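Sorting the small stuff, at last

Thursday, July 30, 2020

Quick one today, kettle's on and I've got to be out by half four. But I promised a few of you I'd write up the compartment tray business, so.

Background. In April I tipped the whole odds drawer out on the bed. Screws, beads, hooks, fuses, those little plastic feet off flat-pack furniture, buttons from shirts I no longer own. Put it all back in the same drawer an hour later. Felt terrible. Since then I've been reading far too much about trays with compartments in them and I have Opinions.

Main one -- get more than one kind. A tray that's all tiny cells is lovely for beads and hopeless for anything longer than your thumbnail. A tray that's all big cells turns into lots of small odds drawers. You want a mix, side by side on the table, so you can see where a thing ought to go before you pick it up.
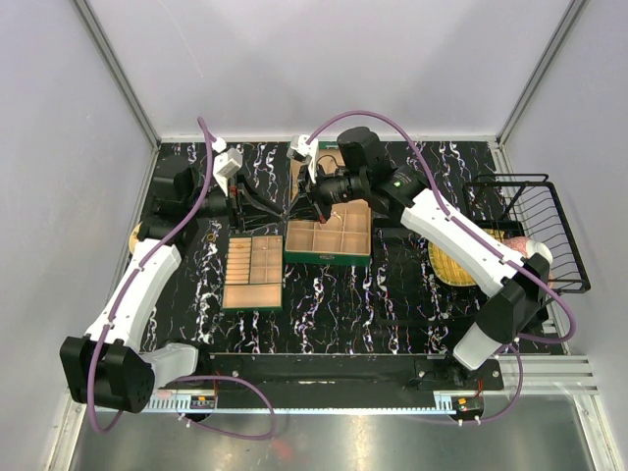
What size cells, then

The left-hand one is the sort I'd pick for a first go. Small cells at one end, bigger ones at the other, green rim round the lot. Tiny things in the narrow rows, the awkward stuff lower down. The middle one with six larger cells is more of a "tape, string, batteries" tray in my book. You could keep sewing things in it too if you're strict with yourself, I am not.

Pale insides are good. Dark screws in a dark box, forget it, you'll be poking about with a torch.

Eliécer Henao (he of the Cultell penknife collection, long time readers will remeber) swears by single-depth trays only. Nothing stacked, no lids. I bought a Vumon stacker against his advice and he was right, the bottom layer hasn't been opened since May. Anything you have to lift another thing off to get at is as good as lost.

My Khondokar box did better. It has 34 cells and I use 33 of them, the last one has a crack in the bottom and eats washers.

How I do it now

Clear table first. Properly clear, post and mugs off. Trays down in a row, the one you'll use most in the middle. Mine's a plain kitchen table, though I do fancy a dark top with a bit of veining, it would hide the tea rings.

Then start with whatever there's most of. For me that's screws, for my sister it was hair grips. Do all of that one thing, then the next. Don't start holding up single items and wondering what they're for, that's how I lost a whole afternoon to a brass hook. Anything I can't name in a few seconds goes in a jam jar and the jar gets looked at on a rainy day. It has rained plenty. I haven't looked.

Small tray last, for the fiddly bits. I leave it till the end because my patience is shot by then and a small tray is at least soon finished.
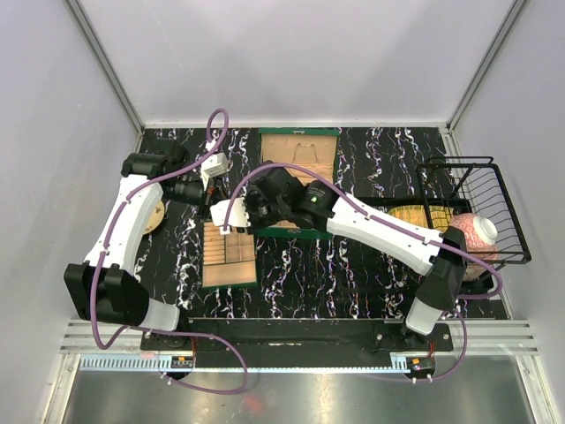
Labels. I went back and forth on these. Wrote them all out nicely for the Khondokar and half were wrong within a week, because I kept shuffling things about. So now it's a strip of masking tape and a pencil, and no label at all until the contents have stayed put for a month. If you've got nice handwriting you may feel differntly.

A few of you asked about the Weltatar ones with the sliding dividers. Tried one at a friend's. The dividers slide, yes, including when you don't want them to. We had sequins in with the drawing pins by teatime. Might be fine for bigger bits -- pegs, chalk, that sort of thing.

Still to do: the cable tin, the shoe box of keys, and whatever is living behind the toaster. I'll do the keys next I think, there are 4 I know the doors for. Right, kettle's clicked off. Coat, bag, out.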